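Knurling

Knurling is a pattern of small ridges or raised points pressed or cut into the surface of a part so that it can be gripped and turned by hand. It is found on tool handles, thumbscrews, adjustment rings, barbell shafts and the caps of small containers. The word is used for the process as well as for the finished texture, and is related to the older "knur," meaning a knot or hard lump in wood.

Patterns

Three patterns are common. Straight knurling runs parallel to the axis of the part and resists turning in the fingers. Diagonal knurling slants to the left or the right. Diamond knurling is made by crossing two diagonals, which leaves a field of small raised points and gives grip in both directions. Each pattern comes in fine, medium and coarse grades, set by the pitch — the distance from one ridge to the next.

Coarse patterns hold better with gloves or oily hands. Fine patterns are more comfortable for rings that are adjusted often, and they are also used where a heavy texture would look out of place beside a smooth or polished surface.
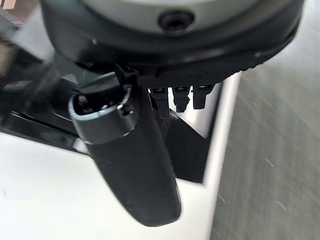 Metal parts are usually knurled on a lathe. In form knurling, one or two hardened wheels are forced against the turning workpiece and push the metal up into ridges, so the finished diameter is slightly larger than the blank. Cut knurling removes material instead. It needs less pressure and is preferred for thin tubes, which can bend under a pressing tool. Plastic parts are normally molded with the texture already in place.

A common fault is double tracking, in which the wheel does not fall back into its own marks after one full turn and leaves a second, shallower set of ridges between the first. Adjusting the diameter of the blank usually cures it.

Care

Dust, skin oil and old polish collect in the valleys of a fine pattern. A soft brush and mild soap are enough for most household items. Wire brushes can scratch plated or painted finishes.

Collections

The Zuccaro collection in Sedico holds 400 knurled hand tools and fittings, gathered by Gaetano and Nives Zuccaro. Viola Greco prepared the printed catalog, which groups the pieces by pattern — straight, diagonal and diamond — and then by pitch. It is open to visitors by appointment until the end of October.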